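Vukero Lodhi Fan Table Cover, Pale Lavender: A Laundry Folder's Review
Posted August 21, 2024
Category: Table linens, laundry (sort of)

I bought a tablecloth to fold shirts on. I realize tablecloths are supposed to be for dinner, and the label on the Vukero Lodhi Fan does suggest "everyday dining and special occasions," but my dining table has not seen a special occasion since December and it sees laundry constantly. So this review covers how the thing does under clothes. If you want to know how it looks with candles, somebody else will have to tell you.

The problem I was trying to fix is simple. A bare tabletop is a terrible place to fold anything knit. You pull one side of a sweater straight and the other side comes along for the ride. For years I used an old bath towel, which grips fine but leaves lint on everything dark, and which always looked as though I'd been interrupted while bathing a dog. Before this I also tried the Brestau smooth-finish cover, which wipes clean beautifully and has all the grip of a buttered plate. It now lives over the paint cans.

The Lodhi Fan is a woven cloth with some weight to it. Mine came folded in a flat sleeve with creases you could rule lines with. The washing instructions say warm, low tumble, remove promptly. I did not remove promptly, and the creases took another day under the weight of their own disappointment to relax. After that it lay flat and has stayed flat.

About the pattern. It's a fan or fish-scale print, the kind you see on nice wallpaper and in the restrooms of restaurants that charge for bread. Pale fans, thin dark outlines, a little yellow dot where the curves meet. I thought it would drive me up the wall. It hasn't, and it does one useful thing that I don't believe anybody at Vukero planned: the rows run straight enough across the cloth to line things up with. Put a hem along one row and you'll see right away which end has wandered off. I used to think my shirts were cut crooked. Some of them are, but I was responsible for more of it than I'd like.

The other thing in its favor is contrast. A solid-color garment shows up very clearly against it. Sleeves in particular, which have a way of vanishing under the body of a shirt and coming out as a lump three folds later.

My standard test item is a blue long-sleeved knit, soft, unstructured, and no help at all. A dress shirt wants to be folded; it has a placket and a collar and some self-respect. A knit like this one has to be talked into every edge. Get the top edge pulled out and the sleeve goes its own way. Straighten the sleeve and the middle develops ripples.

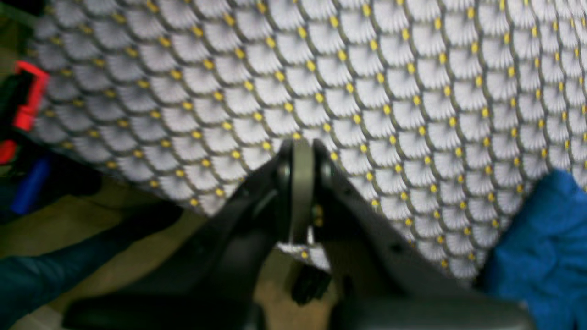
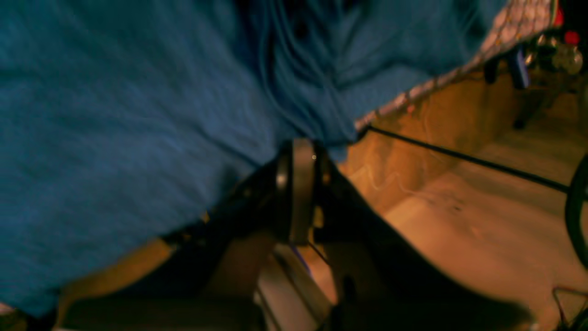
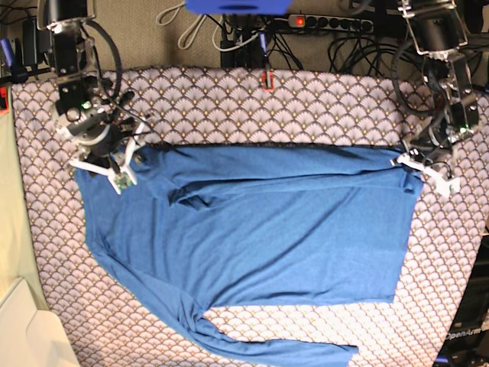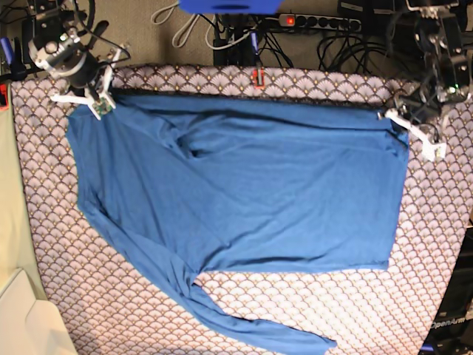
The last two show the blue knit on the Lodhi Fan, top edge fairly level, sleeve still doing as it pleases.

My routine with a long sleeve is to get the top edge straight first and let the rest be a mess for a minute. Once the body is a decent rectangle, I deal with the long diagonal sleeve, usually by laying it back over the body and flattening the twist out from shoulder to cuff. Then sides in, bottom up, done. On the Brestau the whole package would creep toward me with every fold until it was practically in my lap. On the Vukero it stays where I put it. Cotton shirts stay put, sweatshirts stay put, and jeans would stay put on an ice rink, so I give no points for those.

I have now had it on the table for roughly 6 weeks of laundry. Complaints, in the order they annoyed me:

The grip works on you too. If you're the type to slide a finished stack down the table to make room, don't. The stack goes, the cloth goes with it, and then you are folding again. I lift now. I resent lifting, but I lift.

It needs to hang over the edge a bit on both sides or it shifts. The size chart on the package is no use here, as it assumes you want a graceful drop for seated guests. Measure your table and go up a size. I exchanged mine once for this reason at the housewares place in Randville, where the return desk has a line that should be studied by historians.

Static. Anything fleecy comes off with a crackle. It's mild, and I've had worse from a car door.

The pale background shows whatever was in your pockets. I've had one pen incident. The stain came out in 2 washes and left a faint shadow that I can find only when I'm already in a bad mood. Lint is much better than the towel, though a new black sweater did pick up a few pale fibers the first week. That stopped after I washed the cloth again, which I should have done to begin with and which the label says to do.

And the hem on one short side is already a little wavy. It doesn't affect anything. I notice it every time.

Does it do what a padded folding mat does? Partly. I looked at those too, the stiff ones with printed lines and little diagrams of a man in a polo shirt being folded into thirds. They work, I'm sure. They also have to be stored somewhere, and they assume all your clothes are the same size as the man's. The tablecloth stores itself by being on the table. When people come over I move the laundry to a bed, smooth out the cloth, and accept compliments on it.

Pressing on it is another story. I tried a quick touch-up on a collar with a folded towel underneath and ended up with the weave faintly stamped into the collar. It faded by lunch, but use the ironing board for ironing.

I can't speak to the long haul. The packaging claims it holds its color for 400 washes, and at my rate I'll be reporting back on that sometime in my declining years. So far the lavender is still lavender and the dots are still yellow.

Pros: holds knits in place, rows are handy for squaring up hems, easy to see a stray sleeve, washes fine, passes for decor.

Cons: drags when you slide a stack, sizing chart is written for dinner guests, some static, wavy hem.

Would I buy it again? Yes, in the next size up, the first time. If the darker colorway ever comes back in stock I may get that one for the pen situation, although then I'd lose all the navy socks.

Rating: 4 out of 5. The missing point is the hem.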